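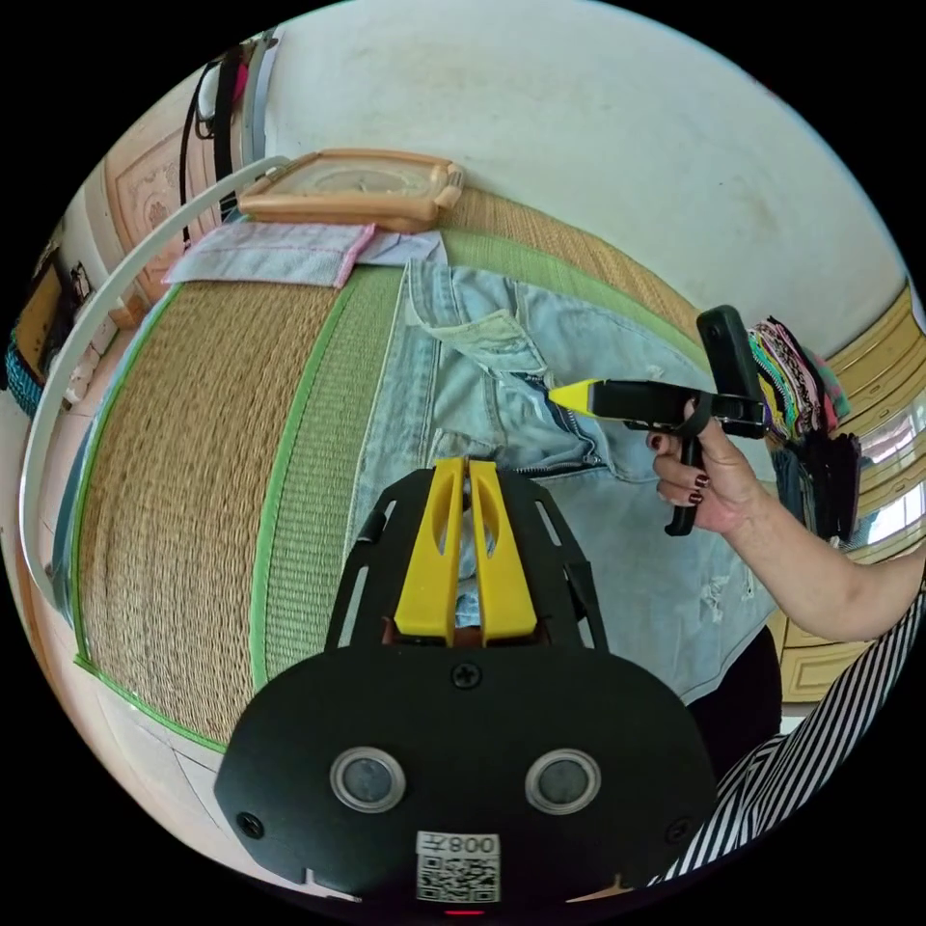 Home Products Fabric Care Spare Parts Contact

Hivari Fabric Glue, 93 ml

Hivari is a clear textile glue for people who want to repair clothes at home without a sewing machine. It is made for cotton, denim, linen and most mixed fabrics. We do not recommend it for silk, leather or rain jackets with a coating.

How to use

Wash the fabric first, without softener, and let it dry completely. Put a thin line of glue on one side only and spread it with the small brush in the cap. Press both parts together for two minutes. After this, leave the piece flat for 6 hours. The first wash is possible after 19 hours, inside out, in cold water.

For hems on trousers, please try them on with shoes before you glue. Once the glue is dry, the hem cannot be opened again without damage to the fabric.

Which glue to choose

Hivari stays soft and is good for hems, pockets and patches. Indell is thicker and holds better on heavy canvas, but you will feel it on the skin. If you need to fix only a button or a small bead, the Trullix pen is enough and costs less.

Storage

Keep the bottle closed and standing up. It must not freeze. In August we send parcels only in the morning, so the glue does not stay long in a hot van.

Questions about a special fabric can be sent to Barbara Malinowski in our Baek shop. Please write what is printed on the care label, and she will answer which product is suitable. Small samples of cloth are also welcome by mail, but we cannot send them back.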